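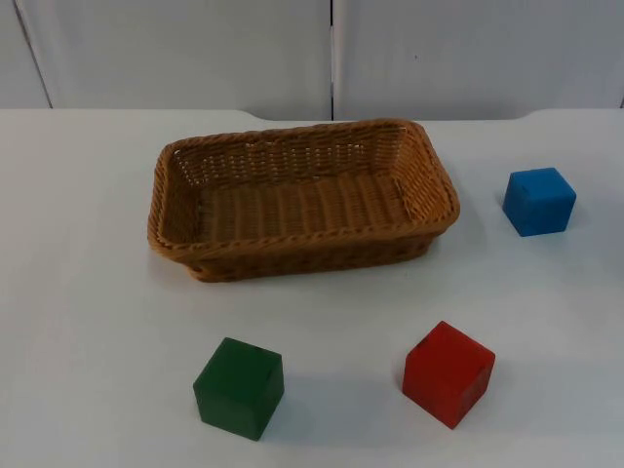
Where do toy blocks go at the end of the day? Into a basket, according to Larovby, the small toy library that has retired its lidded plastic tubs and would like its members to do the same at home.

The change came in December, after the library went through its returns and found 67 wooden blocks missing from sets that had gone out whole. Most are presumed to be living under sofas. Lakshmi Marar, who runs the lending desk, blames the lids. A child will drop a block into an open basket, she says, but ask the same child to work a clip and the block goes behind a curtain.

So the block sets now go out with a shallow woven basket. Parents are asked to put it on a table where a small person can see into it, and then to sit on their hands while the small person does the tidying. That last part is said to be the hard one.

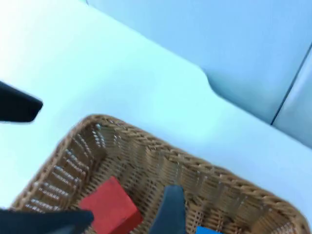

Red and blue blocks in a woven basket on a pale tabletop.

The library suggests starting with very few blocks and adding more once the habit sticks. Families may keep a set for four weeks – two more if no one else wants it – and there is a $2 charge for each block that fails to come home. Marar calls it a fine. The leaflet, more tactfully, calls it a contribution.

Colors can be mixed or sorted. Larovby takes no position on this, although it has already heard from members who do. 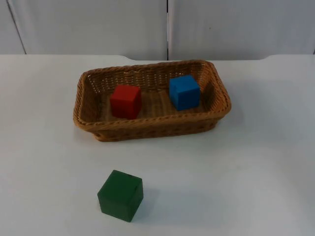

Lamisi Nartey wrote in to say that the basket works fine in her house and the trouble is what else ends up in it – last week a sock, a set of car keys and half a bagel. She would like to know if there is a leaflet for husbands.

The baskets can be borrowed from the front desk until 4 p.m.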